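4.2 What was left for the room attendants

The claim made for the Tritgate system in its trial documents was that it would "release staff from routine resetting". We took this claim as a question. The lounge at Rallville has a floor-cleaning machine, a booking screen that issues cleaning tasks, and a small transport unit that carries crockery back to the kitchen. Over the study period the booking screen issued 2,111 tasks. Of these, 1,752 were closed by a member of staff and the rest by a machine without help. The supplier's own summary counts a task as automated if a machine took any part in it, and we think this is far too generous.

The gap is easiest to understand by looking at soft furnishings. No machine on the site handles cushions. They slide, they have no fixed front, and people move them from the banquette to the chairs and back all day long. Before the trial, attendants straightened them in passing, between other jobs. Now a cushion reset is a separate task with its own timer, and it has to be finished before the floor machine is allowed into the zone. Figure 3 shows the kind of handling involved.

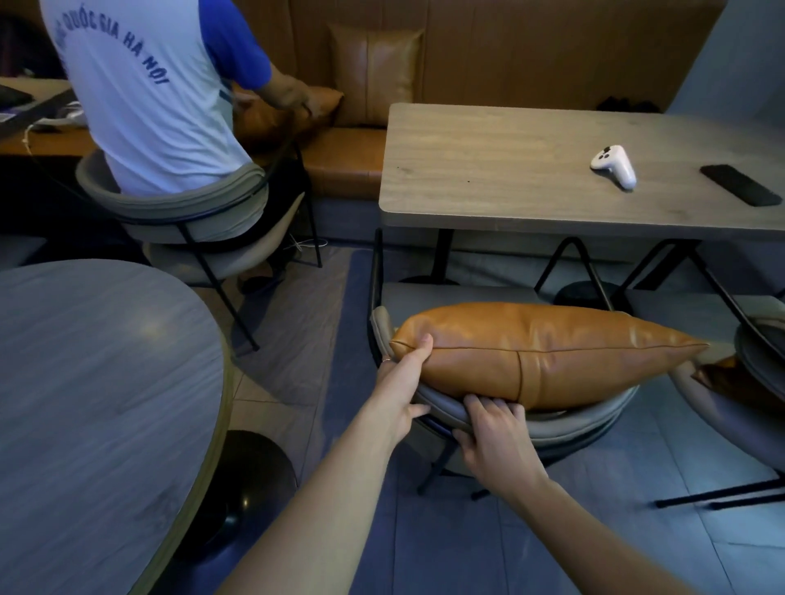
Figure 3. Cushion handling in a seating area. One leather cushion is held with both hands against the top of a chair back; a second person, seated, reaches out to another cushion.

4.3 Pace and who sets it

Attendants did not describe the work as harder. Several said it was lighter, and we have no reason to doubt them. What they objected to was the order of it. Stavros Vidmar, who had worked in the lounge before the trial and stayed on through it, put it this way: "I used to look at the room and decide. Now I look at the screen, and then I look at the room to see if the screen is right." He said it was often wrong when guests had stayed on past their booking.

Woldegiorgis has argued that systems of this sort shift judgement upwards, to whoever writes the task rules. Our notes only partly support this. At Rallville the rules had been copied over from the Rorkstead site, where the furniture is fixed to the floor, and no one we spoke to could say who had approved them. Judgement had not gone up to anyone – it had simply been dropped from the task list, and attendants went on supplying it unpaid. We logged 22 cases in which a member of staff closed a task early so that the floor machine would stop waiting. Mirsad Petkov, the shift lead, knew about this and let it continue.

None of this shows that the machines are useless. The floor machine in particular was well liked on the early shift. It does mean that hours saved cannot be read off the task log, and the savings figure in the trial documents rests on little else.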